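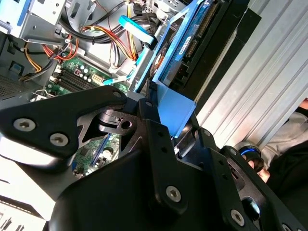
Wrist view, going into the tower. Blue drive caddy on the right, motherboard behind the left finger.

Skustico 2 review: good planner, annoying everything else
By Poppy Heywood

Short version: buy it if you work in tight spaces and already have your own perception. Skip it if you want the perception too.

Long version, typed between runs so forgive the spelling.

Skustico is Trodov's planning and wrist-camera package. You give it an arm model, a gripper model, a camera, it gives you a cluttered-scene planner, a segmenter and a replay viewer. We've had it for two weeks on PC teardown work. Old desktops, side panel off, reach in, get hold of a connector or a drive. Lots of cables. Miserable job for any planner, good test.

Install. 15 minutes on a clean machine, no complaints. Calibration wizard is the best I've used. Big buttons, tells you when a pose is bad and which one. Bilal Zein did ours first go and he hates wizards.

Planner. This is what you're paying for. It treats the finger linkage as real geometry, cutouts and all, where our last one wrapped the whole gripper in a fat box and then refused to go inside a case at all. Approach angles are sensible. It'll come in slanted past the drive cage when straight down won't fit. Replanning when the view changes is quick enough that I stopped noticing it. Gets a bit timid near sheet metal, there's a clearance slider, turn it down.

Segmenter. Hm. Rigid stuff fine. Drive caddies, memory slots, cage, all good masks, stable from view to view. Cables are another story. It wants every bundle to be one object. Red, yellow and black leads going into one connector, ok, fair enough. But when a flat SATA cable crosses in front it joins that on too and the grasp point ends up in the middle of nowhere. Shiny ribbed metal in the background also throws it, we got phantom "cables" along the ridges until I masked the backround by hand.

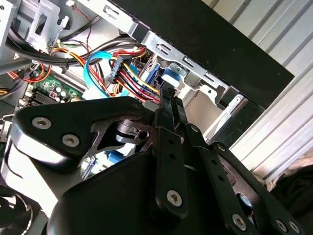
Fingertips up at the black power connector, light-blue SATA cable curving down to the left of it.

Views like that one are where it earns the money or doesn't. I logged 23 tries at picking a grasp on a power connector. With Skustico's own masks I threw out more than I kept. Swapped in masks from Rawan Karaki's little model over the plugin port, same planner, same settings, and nearly all of them were usable. So the planner's fine!! It's being fed junk.

Plugin port is decent by the way. Docs are thin, one example, but the message format is plain and Rawan had it going before lunch.

Replay viewer. Love it. Scrub the wrist video and the planned path together, see what the planner beleived was solid. Color overlay is hard to read on green circuit board, please let us change the green. Also it eats disk. Also no export except whole sessions, so sharing one bad grasp with support means sending everything.

Support. Snædís Ketilsson at Trodov answered on a Saturday, which I did not expect. Says thin-object masks are being worked on, no date.

Price hurts. Single seat only, no floating license.

Good: planner, calibration, replay
Bad: cable masks, docs, license
Using it tomorrow: yes, with Rawan's masks

Will update when the new segmenter lands.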